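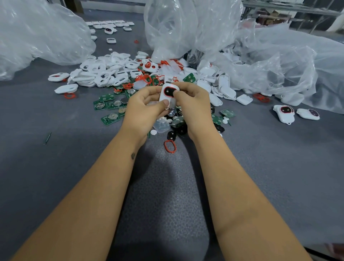
Irnis Assembly Team

Key fobs for Plultden site are now put together by hand

29/08/2022

The assembly team has started work on the new key fobs for the Plultden site. The order is for 293 pieces, and all of them will be built at our own tables on the second floor. Before, the fobs came to us complete from a supplier, but the last delivery was delayed two times and the site could not wait any longer.

Each fob has a white plastic casing, a green circuit board with a coin cell battery, a black button pad with a small padlock sign and a red rubber ring, which goes around the button. The ring is the part that asks for most patience. It must lie flat all the way round before the casing is closed, otherwise the button feels stiff under the thumb.

"In the beginning I needed around 4 minutes for one fob, and my fingers were tired by lunch," told us Harish Nadar, who joined the team in spring. "Now I do not look at the ring so much, I feel it."

Anitha Menon has prepared a short instruction sheet with drawings. It hangs beside the tool cupboard, and a second copy can be asked from her. She reminds colleagues to take the batteries by the edge, and to put any casing with a scratch into the blue tray and not back with the others.

Finished fobs go to Hazem Ezzat for testing. He tries the button of every fob with the Flaris door reader, and the ones which do not answer are returned to the table to be opened again.

The first boxes should leave for Plultden in September. Two more people are needed for the afternoon shift until then. Who is interested can speak with Lerato Nkuna or write the name on the list at the team office, extension 17.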